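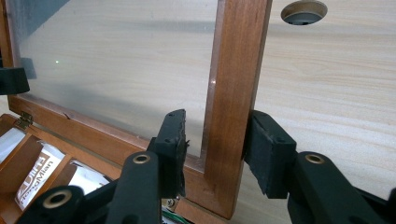 Fitting a Mat and Backing in a Wooden Picture Frame

These steps apply to ready-made and shop-built frames with a rabbet at least 3/8 inch deep. For shallower frames, see the notes on offset clips at the end.

Before you start

Work on a clean, flat surface covered with a towel or a sheet of foam. You will need a steel rule, a utility knife with a new blade, a mat cutter, acid-free mat board, foam board, a point driver, hinging tape, and kraft paper.

Measuring

Measure the rabbet opening from the back, not the sight opening from the front. Take each dimension in two places and use the smaller one. Subtract 1/8 inch from both width and height. This is the cut size for the glazing, mat, and backing. Wood moves across the seasons, and a package cut tight in January can bow by summer.

If the artwork is to show with no border of its own, make the mat window 1/4 inch smaller than the sheet in each direction. This gives 1/8 inch of overlap per side.

Cutting the mat

1. Cut the outer dimensions first and check for square by comparing the diagonals.
2. Mark the window on the back of the board in light pencil. Carry the lines past the corners.
3. Set the blade depth so it just scores a scrap sheet placed underneath.
4. Cut all four bevels in the same direction. Start and stop slightly beyond the corner marks.
5. If a corner hangs, free it with a loose razor blade held at the bevel angle. Do not pull the dropout.

Cleaning the glazing

Glass can be cleaned with diluted alcohol on a lint-free cloth. Acrylic scratches easily and should be cleaned only with a product made for it. Spray the cloth, never the sheet. Let the surface dry fully before closing the package.

Assembly

Hinge the artwork to the backing board along the top edge only, using two short tabs. Stack the glazing, mat, artwork, and backing, then lower the frame over the stack. Check the front for lint. Turn the whole assembly face down and drive points every 3 inches, starting 1 inch from each corner.

Run a thin bead of white glue around the back and lay on the kraft paper. Trim it 1/8 inch inside the outer edge once dry.

Shallow frames

If the package sits above the back of the frame, use offset clips with 6 x 3/8 inch screws. Drill pilot holes first and stop well short of the face.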